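4.2 Grout colour and the reading of floor patterns

The second part of our study concerns how older residents read the floor in front of them when they walk through a shared corridor. In the literature, most attention goes to slipperiness, and much less to the pattern. We therefore asked the residents of two apartment buildings in Haderby to tell us where they slow down, and why. In total we received 793 written remarks, of which a large part mentioned the joints between tiles and not the tiles themselves.

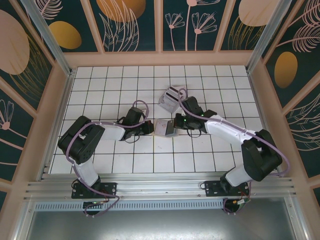 The remarks fall unevenly over the day. In the morning the corridor at Drorneck Street gets low sun from the east side, and residents wrote that the floor "becomes stripes". In the evening, under ceiling lamps, the same people had little to say. We did not expect this difference, as our first plan was to visit the buildings only after lunch. The visits were moved to 8 a.m. from February on, and the earlier notes were kept apart in the analysis.

A second matter is the width of the joint. The building manager had records of 3,054 tiles replaced in the older wing, and the newer tiles were laid with a narrower joint than the original ones. Where the two widths meet, several residents reported that they look down and shorten their step. One of them called it "a small border", although the surface is level there and we could not measure any height difference with our ruler. 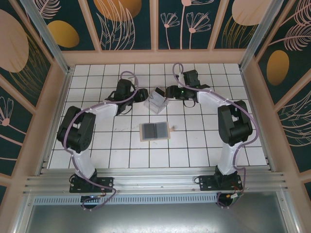

Damir Mujić objected, when he read an early draft, that people may slow down at this place simply out of habit, as the old floor had loose tiles there for many years. He asked whether newcomers do the same. We have only a few residents who moved in after the repair, and their answers do not agree with each other, so his objection stays open.
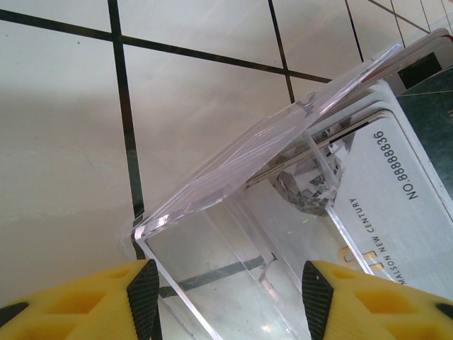
Figure 3. White floor tiles with dark grout.

Contrast is the third matter, and for the residents it was the most important one. Pale joints on a pale floor were hardly mentioned - neither as help nor as trouble. With strong contrast, the opinions divided. Yeshi Gudeta, who coded the remarks, found that some residents use dark lines to walk straight, while others feel that the lines pull them to one side, mainly when the lines run at an angle to the walking direction. In Figure 3 the joints are nearly black on off-white tiles, and light reflects off the glossy surface while the left side stays darker, so both the line and the reflection compete for the eye. For this reason we treat gloss and contrast together in Section 4.3, and give the results for matte tiles separately.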